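The owner of the Plongate secondhand toy shop keeps the door propped open with a crate, even when it rains. She has run the place for eight years, and before that she sold from a table at the Saturday market.

"I never planned on a shop," she says. "The table got too heavy to carry."

Most of her stock comes from families clearing out bedrooms. June is her busiest month for buying, when school lets out and parents start sorting. She pays cash and turns down more than she takes.

"If a puzzle has 90 pieces on the lid, I want 90 in the box. I do them on the counter in the evening. My husband thinks I'm crazy."

She prices low. A board game is 5 dollars, whatever the age, and picture books are two for a dollar. The rent went up last winter and she thought about moving to Seltia, where there are empty storefronts near the station. She went to see one and didn't like the stairs.

Would she sell online? She tried it for one season.

"I spent all day at the post office. And people wrote to me at midnight asking if a bear was soft."

Soft toys are the part of the trade she likes least. They take up room and they have to be washed. She puts small things up in bags so the sets stay together, and she reuses whatever bags come in.

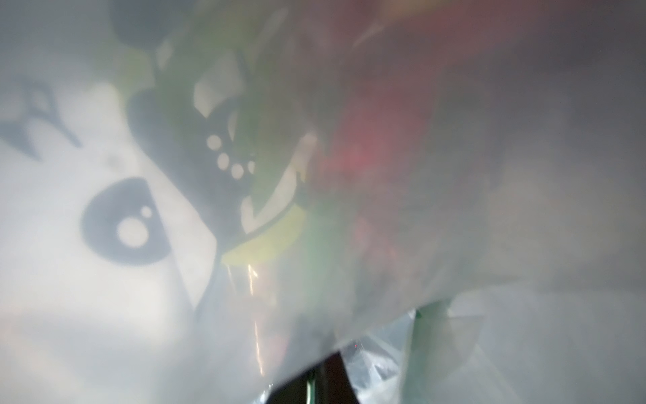 Plongate, 20 September 2019

Her regulars include a few collectors who drive over from Dremholm for train sets. They want the old Hauser cars with the metal couplings, and she calls them when one turns up.

"They don't haggle. The grandmothers haggle."

She closes on Mondays and takes no vacation in the fall. Her daughter helps with the window before Christmas and has said she does not want the business. The lease has two years left on it.

"After that I'll see," she says. "I might go back to the table."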